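Assistance > Guides Pruvo > Tables > Montage et mise à niveau

Par Lenuța Pîrvu, mis à jour en avril

Ce site utilise des cookies pour mesurer l'audience. Accepter | Refuser

3. Montage du piètement et mise à niveau de la table Woritz

Cette section concerne le plateau rectangulaire seulement. Pour le modèle rond, veuillez consulter la section 4.

Attention : le plateau est lourd. Il faut être deux personnes pour le retourner.

1. Posez une couverture propre sur le sol et mettez le plateau dessus, face visible vers le bas.
2. Placez les quatre pieds dans les angles. La hauteur des pieds est de 700 mm sans les vérins.
3. Vissez à la main les vis du sachet A, sans serrer.
4. Contrôlez avec une équerre que chaque pied fait un angle de 90 degrés avec le plateau.
5. Serrez maintenant avec la clé de 17, en croix.

Note : si un pied bouge encore, desserrez les vis de ce pied et recommencez à partir de l'étape 4.

6. Retournez la table à deux. Ne la faites pas glisser sur ses pieds.
7. Mettez le niveau à bulle dans la longueur, puis dans la largeur, et tournez les vérins jusqu'au bon réglage.

Précaution : ne posez pas d'objet de plus de 65 kg au milieu du plateau.

Entretien : la surface mate se nettoie avec un chiffon doux un peu humide. Les produits avec alcool ou cire laissent des traces brillantes.

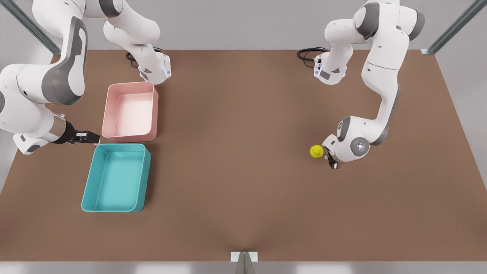
Fig. 3 – Plateau rectangulaire, surface brune mate (image de synthèse).

8. Après deux semaines d'utilisation, contrôlez de nouveau le serrage des vis et le niveau.

S'il manque une pièce, écrivez au service Pruvo et indiquez la lettre du sachet.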